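When will somebody take over my kitchen drawer?

My sister-in-law Josiane asked me on Tuesday evening if I still believe that a machine will do our housework before we retire. She asked it while she was emptying my shopping bags, so I think it was also a small criticism. I said yes, but I said it more slowly than I would have said it five years ago.

I worked 13 years in a packing hall outside Plaltirham, and I have seen many machines arrive there. The ones that moved full boxes were good from the first month. A box is stiff, it has corners, and it stays the same when you hold it. The difficulty began always with the soft things. We had one line for sauce and sugar portions, and in the time when I left it was still people who put them in the cartons by hand. My old shift leader, Sylvain Lebrun, wrote to me in July that it is still so, although they have tried two different systems.

I think people who don't work with their hands find this strange. A small packet weighs almost nothing. A child can pick it up. But a child also feels when it slides, and turns it a little, and presses less when there is something inside that could burst. A machine has to learn all this from somewhere, and nowadays it learns mostly from watching how we do it.

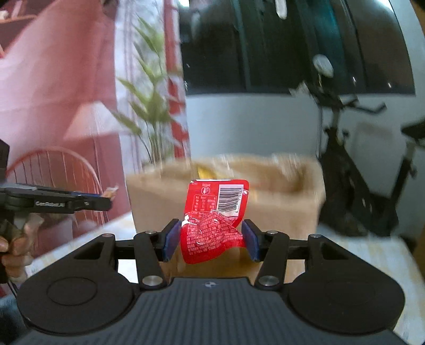
At home it is even harder than in the hall. In the hall we had 26 kinds of product and each one had its own place. In my kitchen nothing has its own place (Josiane would agree). The packets are bent, half open, closed with a peg, or lying under something else. I once counted what is in the big drawer, out of curiosity, and I came to 108 things. I could not name a rule for how they are sorted, so I don't know how I would explain it to a machine.

My neighbour in Skastcombe bought a floor cleaner that drives by itself, and she is very happy with it. I am happy for her too, but a floor is flat. I would pay good money for a machine that puts away the shopping, even if it needed the whole afternoon for it. Slow does not disturb me - I am at work anyway.

Sylvain wants to visit in the autumn and bring me the news from the line. Until then Josiane has offered to sort the drawer herself, and I have not yet answered her.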